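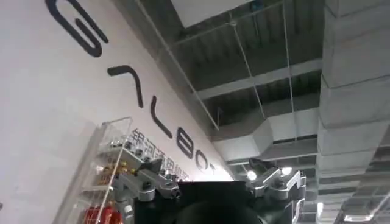 Wall lettering and clear display shelf, sales corner

Monthly room check with comments
Site: Nandunholm, ground floor
Form 771, filled in 4 July 2021
Marks used: OK / WATCH / REPAIR

Part A. Display shelf and wall

A1. Wall surface behind the shelf. OK
The wall is white and the big dark blue GALBOT letters are well readable. I passed a hand along the letters which I can reach and no corner is lifting. For the high ones I did not climb. Please somebody bring the step ladder next time, the tall one from Wovdale store.

A2. Shelf panels and edges. WATCH
The side panels are clear, so a person who comes quickly from the side can overlook them. I propose a small colored strip at shoulder height. I asked the same in the previous check and it is still open. Edges felt smooth, no splinter.

A3. Load on the shelves. OK
The small items with silver and white caps stand on the upper tiers, close together. The yellow and orange ones are lower, and the red ones lower again. This order is good. When you refill, do not put a second layer on the top tier. The thin shelves are not made for it.

A4. Stability. WATCH
I pushed lightly at the top and the shelf moved more than I like. The wall bracket has 4 screws and one is turning free. Screw to be replaced with the longer type, order number 826 in the Kivi catalog.

A5. Floor in front of the shelf. OK
Dry, no cable crossing the walking line.

Part B. Washing machine

B1. Door glass. OK
Large round glass, checked from both sides with the lamp. Some light spots can look like scratches but they are reflections, so please move your head before you write a scratch in the form. I felt with the fingernail and found nothing.

B2. Door rim. OK
The silver rim is shiny and not bent. Wipe also the dark inner lip, not only the bright part. Lint likes to stay there.

B3. Hinge and catch. WATCH
Door opens full and stays open. It closes on the second push, not on the first. Not dangerous today, but people begin to hit it with the knee and then it becomes a repair.

B4. Inside of drum. OK
Gray wall with ribs, no sharp place found by hand. Check always with a glove, and turn the drum 3 full times by hand while you listen.

B5. Things left in the drum. WATCH
White fabric inside, bunched up. Before each start the cloth must be pulled apart a little, or the machine will knock in the spin. Check that no end of it lies over the rim when the door is closed. 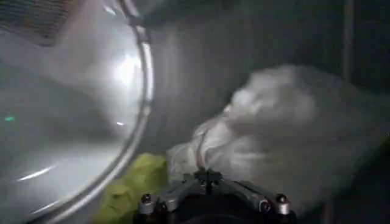
Part C. Open points for the next check

C1. Replace the free screw on the shelf bracket (A4). Until this is done, no extra goods on the upper tiers.

C2. Colored strip on the clear side panels (A2). Fuller has the strip in stock, one roll is enough.

C3. Adjust the door catch (B3). If the first push still does not close after adjusting, write REPAIR and switch off at the wall.

C4. Step ladder for the high letters (A1).

Copy of this sheet goes in the blue folder, original stays with the room key.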